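Ticket 570: Psalm response missing from large-print reading sheets

Status: Resolved, follow-up open
Product: Bralline Parish Sheets, version 2
Site: Lenwood (shared office, also prints for Penry)
Handled by: Pralstead support desk
Priority: Normal, raised to High after second report
Opened: October

Reported problem

The Lenwood office prints two kinds of reading sheet for Sunday Mass. The standard sheet is a folded letter page and the large-print sheet is a stapled booklet. Both come from the same weekly file. For the last two Sundays the large-print booklet has left out the people's response after the third verse of the psalm. The verse is there, then there is a gap, then the fourth verse starts. The standard sheet is correct.

People following in large print did not know when to come in. At the early Mass the cantor noticed that part of the church was silent after the third verse and thought the microphone was at fault. At the later Mass one of the readers spotted the gap before the start, and the missing line was written in by hand on the copies still in the rack.

The office runs 315 standard sheets and 90 large-print booklets a week. Nothing was changed on purpose. The same person has prepared the sheets in the same way since the spring.

First reply from support

Thank you for the clear report. Please send the following:

– the weekly file as saved, before printing
– a PDF of the large-print booklet made from that file
– the name of the large-print template, shown at the bottom of the Layout tab
– whether the psalm was pasted in or pulled from the library

Please don't retype the psalm yet. We would like to see the file as it is.

Reply from Lenwood

File and PDF attached. The template is called LP Booklet Penry. The psalm came from the library. The response is in the file when it is open on screen, in bold, after each verse. It is gone in the PDF as well as on paper, so this is not the copier.

One more thing that may or may not matter. The Penry church asked in September for bigger type, and the size in the large-print template was raised. The booklets looked fine for a couple of weeks after that.

Notes on the first round of checks

Opened the file here. All four responses are present in the psalm block and all are tagged as People. Made the standard sheet: four responses. Made the booklet with the supplied template: three responses, with the one after verse three missing. So the fault can be repeated and is not local to the Lenwood computer.

Made the booklet again with our stock large-print template: four responses. That points to the template and clears the psalm text and the library.

Put a different Sunday through the Penry template. That one has a shorter psalm and all the responses printed. Put a third Sunday through, one with a long first reading, and the response after the second verse went missing.

The missing line moves around. In both bad cases it would have been the first line on a new page.

Second round of checks

Looked at the page settings in the Penry template. "Keep response with verse" is on, which is normal. "Hide repeated heading at top of page" is also on. In the stock template it is off.

The second setting is meant for readings that run over a page, so that the title of the reading is not printed twice. It looks at the first line of each new page. If that line is bold and matches a bold line earlier in the same block, it is treated as a repeated heading and left out.

A psalm response is bold, and it is the same each time. When it lands at the top of a page it meets both conditions and is dropped.

"Keep response with verse" should have stopped the response from landing there at all, but it only holds lines together when the verse and its response fit in the space left on the page. At the old type size they nearly always did. At the new size a four-line verse can fill the rest of the page, and the response goes over alone.

This explains why the booklets looked fine for a while after the size was raised. Those Sundays had shorter verses, or the page happened to break in the middle of a reading.

Asked Lenwood when the heading setting was turned on. The office thinks it was done last year, when the Penry booklets were first set up and the title of the second reading kept coming out twice.

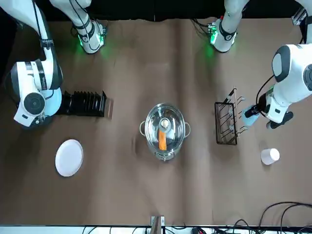

Workaround

Sent to Lenwood the same afternoon, for use that week:

1. Open the weekly file and go to Layout.
2. Choose LP Booklet Penry.
3. Under Page Breaks, turn off "Hide repeated heading at top of page."
4. Save the template under a new name. Do not save over the old one until the fix below has been tested.
5. Make the PDF and read the psalm through from start to end before sending it to the copier.
6. If a reading title now shows twice, click the second one and choose Suppress Here. This affects that page only.

Also suggested putting a manual page break before the psalm if it starts low on the page. This adds white space, but it keeps the whole psalm on facing pages, and people with large print often prefer not to turn in the middle of it.

Reply from Lenwood

Did the steps. All four responses are in the PDF. The title of the second reading came out twice and Suppress Here took care of it. We put the break before the psalm as well. The booklet is now one sheet of paper longer, which is acceptable, but the long-arm stapler struggles with it and we would like to get back to the old length if possible.

Also, can you say whether this could happen to anything else? We are thinking about the Prayer of the Faithful, where the people's answer is the same after every petition, and about the litany in November.

Answer on other texts

Yes, it could. Any block where the same bold line comes back is open to this. We tested the following with the setting on:

Prayer of the Faithful: response dropped when it fell at the top of a page. Same fault.

Litany of the Saints: not affected in the two-column layout, where the response sits beside the name and is never the first line by itself. Affected in single column.

Gospel Acclamation: not affected. It is too short to run over a page in any template we tried.

Passion reading in parts: affected in one case. When the crowd has the same short line twice and the second one lands at the top of a page, it goes missing. Please check this well before Holy Week if you are still on the current build.

With the setting off, all of these printed in full.

Fix

Passed to the developers with the Lenwood file and both PDFs. The change is small. The heading check will now look at the tag on the line as well as the bold type, and will only act on lines tagged Title. Lines tagged People, Cantor or Reader will be left alone.

A test build was sent to Lenwood. Results from the office: three past Sundays put through the original Penry template, heading setting on, no responses missing, no double titles. The booklet is back to its old length when the manual break is taken out.

One limit to be aware of. If text is pasted in from an email or a word processor, it has no tag until one is given to it. Pasted text that has been made bold by hand is treated as Title by default. A pasted response could therefore still be dropped. After pasting, select the responses and choose People from the tag menu. The color in the margin changes from gray to blue when the tag has been applied.

Steps to close

– Lenwood to stay on the test build until the next regular update
– Lenwood to delete the renamed template so that the two are not mixed up
– Penry to be told that the bigger type can stay
– Support to add a note to the help page on large print
– Developers to look at the default tag for pasted bold text (open, moved to its own ticket)

Last message from Lenwood

Renamed template deleted. This week's booklets are printed and the psalm is complete. We found one leftover: the choir's copy of the psalm is made from a separate file that was copied from the old template last winter, and the heading setting was on there too. It has been turned off. Fine to close from our side.

Closed by support. Linked ticket on pasted text remains open.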